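Textiles and Household Care, Unit 3
Handout 4: Storing clothes in small homes
Tutor: Faisal Afridi, Prakcombe site

Reading for this week: the Plarnmont booklet, pages 13 to 16. The fibre table from Handout 2 is needed again, so bring it.

1. Why storage matters

Most damage to clothes at home happens between wears. Knitted fabrics stretch when they hang. Woven fabrics crease along any fold that is left for months. Both can pick up mildew if they are put away damp.

Cotton jersey, the usual T-shirt fabric, is a weft knit. It should be folded flat. On a hanger the weight of the body pulls on the shoulder seams and the neck rib loses its shape. 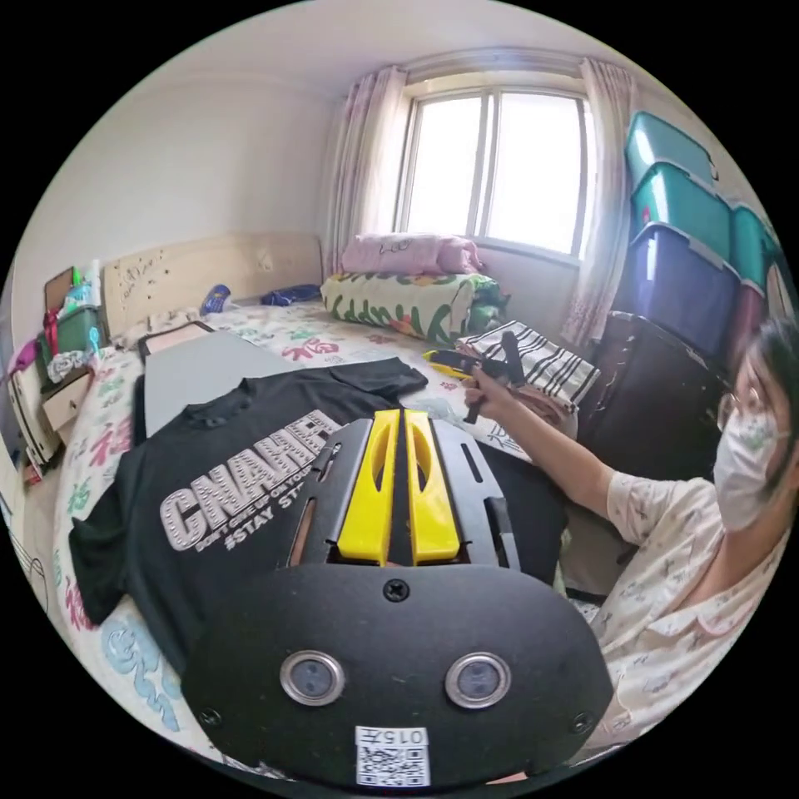
Fold lines should be moved from time to time. A shirt always folded down the centre front will fade along that line, and dark dyes show this first. Turn dark items inside out if the shelf gets daylight.

2. Bedrooms as storage space

In the Gowda household survey, which we looked at in May, 47 of the homes had no storage for clothes outside the bedroom. The bed becomes the sorting table and the space under it becomes the cupboard. Low or curved ceilings limit the height of wardrobes, so floor area has to do more of the work.

Moisture is the main problem. A sleeping person gives off water vapour all night, and it settles on the coldest surface. Keep boxes a hand's width from outside walls and air the room each morning.

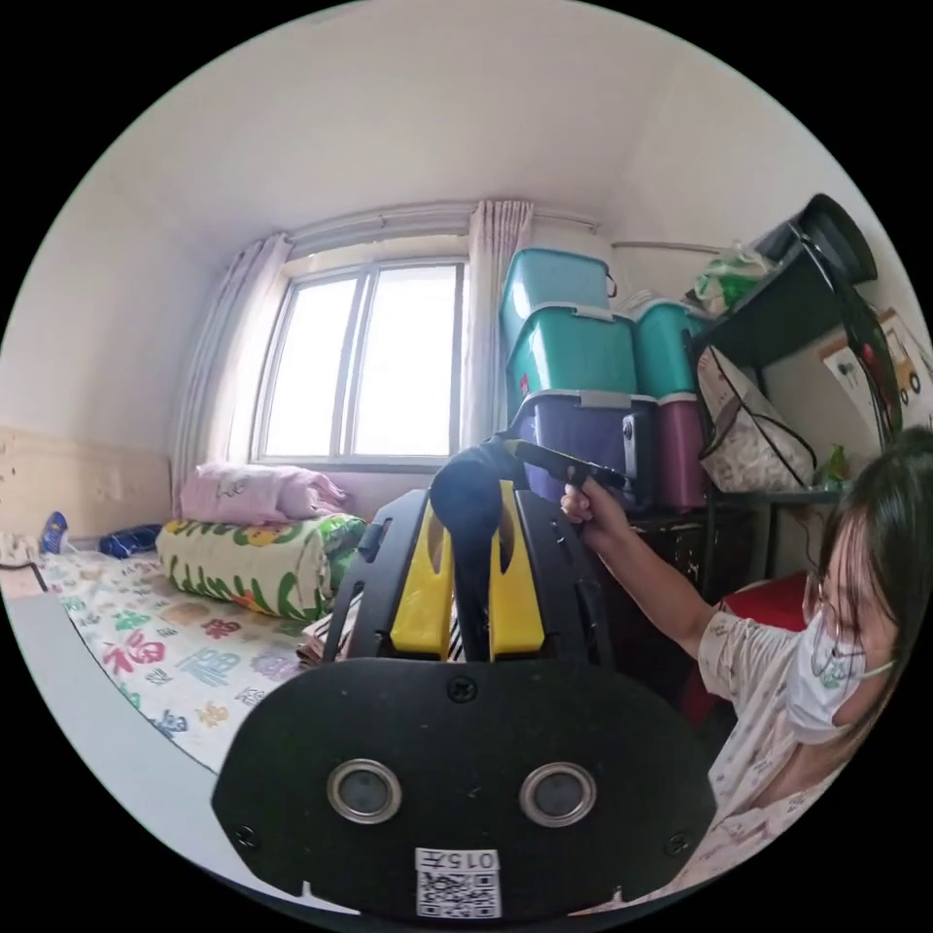
Fig. 2. A small bedroom with a white curved ceiling.

3. Bags and covers

Plastic covers trap damp and should be used only for short periods. Cotton covers let air through but do not stop moth larvae if left open. For wool, wash or brush first, then seal.

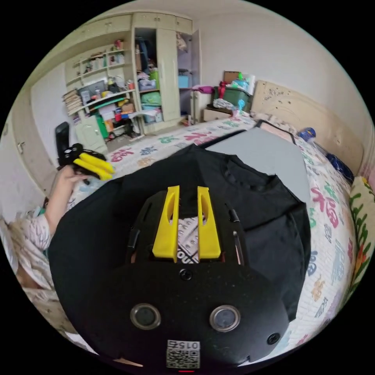
Vacuum bags save space but crush down and feather fillings. The Honen method (Handout 3) allows them for synthetics only, opened and shaken out twice a year.

For next session: list the fibres in five garments of your own and say how each should be stored. One side of A4.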